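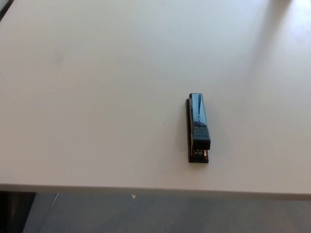 How is wallpaper made?

Look at the walls in your home. Some may be painted. Some may be covered in paper with stripes, leaves, birds or stars on it. That paper is called wallpaper, and it comes in long rolls.

People have been putting paper on their walls for hundreds of years. At first it was printed by hand, and only people with a lot of money could buy it. When machines took over the printing, wallpaper became much cheaper, and ordinary families could have it too.

We found out how it is made at the Fatside works in Lulitz. The factory prints wallpaper for bedrooms, kitchens and hallways. Last December it made 1,572 rolls of its best-selling pattern, which is called Firkine and has small green ferns on it.

Step 1: The drawing

Every pattern starts with a drawing. The designer may use paint, pencil or a computer. The drawing only has to show one piece of the pattern, because the machine prints the same piece again and again all the way down the roll. This is called a repeat.

A repeat has to be planned carefully. The bottom of the drawing must join up with the top, and the left side must join up with the right. If half a fern goes off one side, the other half has to come back in on the other side at the same height.

You can try this yourself. Draw a small picture in the middle of a square of paper, without touching the edges. Cut the square in half down the middle and swap the two halves over, so the old outside edges meet. Tape them together and fill in the gap with more drawing. Now make some copies and lay them side by side. The pattern carries on from one to the next.

Step 2: The colours

Each colour in the pattern is printed on its own. A pattern with three colours goes under three rollers, one after the other. The first roller might print the pale green, the second the dark green and the third the brown stalks.

The inks are mixed in tubs. A small amount is tested on a strip of paper and left to dry, as wet ink and dry ink can look different. The people who mix the ink keep the old test strips so that they can match the colour next time.

The factory's Shiferaw pattern is sold in 21 different sets of colours. The shapes are the same in every set, so the same rollers can be used. Only the ink has to change. 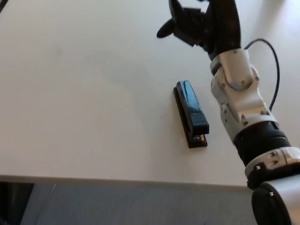 A black stapler on a white tabletop.

Step 3: The printing

The paper arrives at the factory on a reel that is too heavy for a person to lift. One end is fed into the machine, which pulls the paper under the rollers. Each roller has the pattern on its surface. It picks up ink and presses it on to the paper.

All the rollers must line up. If one slips even a little, the colours land in the wrong place and the ferns look blurred. Someone watches the paper as it goes by and can stop the machine.

After printing, the paper goes through a long warm tunnel to dry. Some wallpaper is also given a thin clear coat so that it can be wiped with a damp cloth. This kind is good for kitchens — and for hallways where people come in with muddy bags.

Step 4: Cutting and rolling

The dry paper is cut into lengths and rolled up. Each roll gets a label with the name of the pattern and a batch number. A batch is a group of rolls printed at the same time with the same tubs of ink. One Shiferaw batch had 1,364 rolls in it.

The batch number matters when you buy more than one roll. Two batches of the same pattern may not be quite the same shade, and the difference can show when they are side by side on a wall.

Putting it up

The wall has to be clean, dry and smooth first. Old paper is usually scraped off and any holes are filled. Then the new paper is cut into strips a bit longer than the wall is high. Paste goes on the back of the paper or on the wall, depending on the type.

The first strip must hang straight. Decorators check it with a plumb line, which is a weight on a string. The other strips go up next to it, and the pattern is matched at each join. Bubbles are brushed out towards the edges, and the spare paper at the top and bottom is trimmed off.

Big patterns use more paper than small ones. To make a large leaf match, you may have to move the strip up or down a long way before you cut it, and the bit left over is wasted.

Words to know

Batch: a group of rolls printed together
Plumb line: a weight on a string, used to find a straight line down
Repeat: the piece of a pattern that is printed over and over

Things to do

Find 2 patterns at home that repeat. They could be on curtains, a plate or a pair of pyjamas. Put your finger on one shape, then look for the next place where exactly the same shape comes up. Measure the distance between them with a ruler and write it down.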